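Storage notes: open shelving and the autumn fruit

The Sinley members' store has now moved its apples and pears out of crates and on to open shelving. The change was agreed in August and the units were put up in September, in the room behind the seed exchange. Bijan Safavi has set out the working arrangements below, and members bringing fruit are asked to read them first.

The units are white laminated board, built up as a grid of open cubbies with the lower rows stepping forward. There are no doors and no drawers. Air moves freely across each shelf, and a fruit that has begun to turn can be seen and taken out before it marks its neighbours. The old crates held more for their floor area, but checking the bottom layer meant lifting out everything above it.

Load per shelf is limited to 16 kg, spread evenly. Fruit goes in a single layer, not touching, with the stalk left on where possible. Do not line the shelves with newspaper. The ink transfers to the board and is slow to clean off.

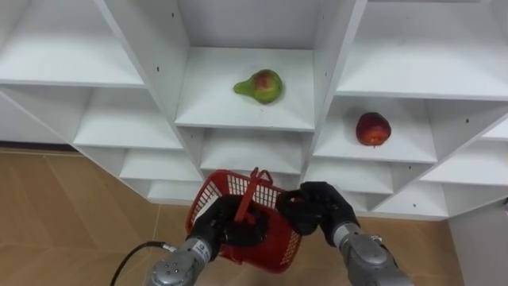 Pear on the central shelf, red apple one level lower to the right.

Apples and pears are to be kept on separate shelves. Pears ripen from the core outwards, and a pear that feels soft at the widest part is usually past its best inside. Press lightly near the neck instead. Conference and similar keepers should be looked at twice a week, Williams daily. Apples need less attention, though early varieties seldom last beyond a few weeks and should go out first.

The screw holes in the upright panels are to be left open for the present. Cover caps have been ordered from Barajas under part number 3838 and will be fitted when they arrive. Members should not fill the holes with putty, as the panels may need to be taken apart again.

Cleaning is by damp cloth, with a little washing-up liquid if juice has dried on. Wipe along the front edges as well – this is where sticky patches tend to be missed – and dry the board before any fruit goes back. Standing water at the joints will swell the core of the board in time.

Last season's intake came to 638 kg, of which roughly a tenth was lost to rot, mostly pears. Losses this season will be recorded by shelf on the sheet inside the door. Please enter the variety, the date picked and the date removed.

The store is open until 2000 on meeting evenings. Labels and pencils are in the Nima tin by the scales.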